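Thread on small plastic colanders, tabletop use. Mostly about hole layout and handles, with a note on storage at the end.
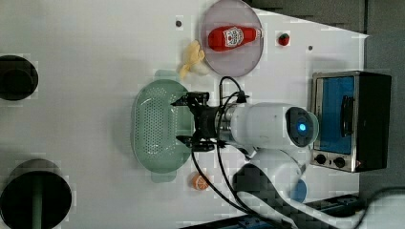 Does a flat-bottomed colander drain worse than a round-bottomed one?

It drains a little slower when it sits directly on a counter, and about the same when it is held or propped over a sink. The bottom holes need an air gap under them. If there are no feet, put it across two chopsticks or on a wire rack.

2/ The pale green oval one with a tab at each end is the shape I keep going back to. A perforated bottom in a grid is easy to brush clean: run the brush along the rows, then across.

3/ Tab handles vs. loop handles. Tabs take less room in a drawer and don't catch on other things. Loops are better for hanging. With a full load of wet potatoes I want loops. With berries or grapes, tabs are fine.

4/ Oval vs. round. An oval fits a narrow sink with the long side front to back and leaves space for the faucet to swing. A round one of the same capacity usually blocks the drain board.

5/ I measured three at home on Tuesday. Same test each time: one liter of tap water poured in at once, bowl underneath, scale under the bowl, reading taken when the dripping slowed to one drop per second.

6/ Water left clinging to the plastic after that point:
Tredska oval, 42 g
Mamness round, 54 g
Rautiainen deep, 100 g
The deep one has ribs inside the wall and they hold water. A tap on the rim gets most of it off.

7/ Someone will ask about hole count. I did count the Rautiainen, from a photo, with a marker. 1,463 holes. It was the slowest of the three. Hole diameter matters more than the total: very small holes hold a film of water by surface tension and stay shut until something breaks it.

8/ Rice is the exception. Small holes, or use a mesh strainer and skip the colander. Orzo and quinoa, same.

9/ Heat. Check the underside for a temperature marking before draining pasta in thin plastic. No marking, I use it for cold rinsing only. Keep it away from the toaster oven too. The outside of a countertop oven gets hot enough to soften a thin rim, and the door swings into whatever is parked in front of it.

10/ Fruit: rinse strawberries with the green tops on and pull the tops afterward, or the berries take on water. Bananas don't need the colander. Oranges get a quick scrub before cutting if the peel is going to be zested.

11/ A colander also works as a fruit bowl for a day or two, provided the fruit went in dry. Air gets in from below. I put a plate under it for drips and take the plate away once it stays clean.

12/ Cleaning: warm water, dish soap, soft brush, from the outside in. Starch that has set in the holes comes out after a soak of 20 minutes or so. A toothpick works but it scratches soft plastic.

13/ Storage: nest by shape, ovals with ovals. A round one jammed into an oval will bow the long sides over time. Mine stand on edge in a Dradwood file rack, which was sold for paper and fits them well.

14/ Still to test: the same three with feet added (silicone bumpers, stick-on). Numbers when I have them.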